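List home | Threads | Archive | Search | Subscribe

Filed under: Waste & Recycling, Site Licensing

Re: Rukeck yard – oil drums and the storage limit
Posted 22 March 2023 by Svenja Marti

Britta,

Thanks for writing this up. I went to the council office and read the license file, so I can answer some of it. Your message is quoted below for people who only get the digest.

> From: Britta Hinrichs
>
> I walked the creek path behind the Rukeck yard again and the
> drums are still stacked along the back fence, two high in
> places. There is a dark stain on the concrete that runs to the
> drain by the gate. I can't say what it is. The smell is like
> an old garage.
>
> My understanding was that Wurkico took over the yard from
> Vullivar and that the used oil was supposed to be gone before
> the handover. Does anyone know if the old license still
> applies, and how many drums they can keep? And who do we call
> about the drain? I called the council and they said it was a
> state matter. I called the state and was told to try the
> council.
>
> Britta

On the license: it was transferred to Wurkico with the same conditions Vullivar had. The yard may hold 70 drums of used oil at any one time, all of them inside the bunded area on the north side. The back fence is not in the bunded area. I checked that against the site plan twice, because the plan has been redrawn and the old one is still stapled in behind it.

The last inspection report in the file gives a count of 161 drums. It doesn't say how many were full. The inspector gave Wurkico a notice to get down to the limit and to send in the transport receipts. I found receipts for 6 loads, all from before the notice. There may be later ones that haven't been filed. The woman at the desk said paperwork can take a few weeks to reach the public copy, and I have no reason to doubt that.

On the oil itself, Vullivar's closing statement says most of it came from workshops, with a smaller amount of transformer oil from the old substation on Tilahun Road. The transformer oil is the part I would like to know more about. Older units can contain PCBs, and those have to be tested for and handled separately. I could not find a test result in the file. I have asked for one in writing and will post the reply when it comes.

On who to call: both offices gave you half an answer. The council looks after the storm drain and the state looks after the license. If you see something going into the drain, call the state pollution line first and get a reference number, then give that number to the council. A report about drums stacked in the wrong place goes to the state only. Write down the time and where you were standing. Please stay on the path and don't go up to the fence.

Someone asked last month about the cleanup bond. It is still the one Vullivar paid, 1,741 dollars, and it was moved over with the license. I think that is too low for a yard this size – one truckload to a licensed treatment plant could use up a good part of it. The bond comes up for review in June and written comments are accepted before then. A short letter is fine. Give the address of the yard and say that you want the amount recalculated on the number of drums found at the inspection, not on the number allowed.

Things I still need from people on the list:

- Photos of the back fence taken from the path, with the date you took them. Older ones are useful too, if you have any from Vullivar's time.

- Anyone who lives near the gate and has seen trucks leaving with drums. A rough time of day is enough.

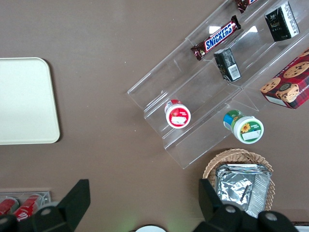 - A copy of the original handover letter, if you got one in your mailbox. I threw mine away and the council's copy is missing the second page.

- Somebody who can read a drainage plan. I can get the plan, but I can't tell from it if the gate drain goes to the creek or to the sewer.

Send them to me off list, please. Attachments over the size limit get stripped by the server and I never see them.

Svenja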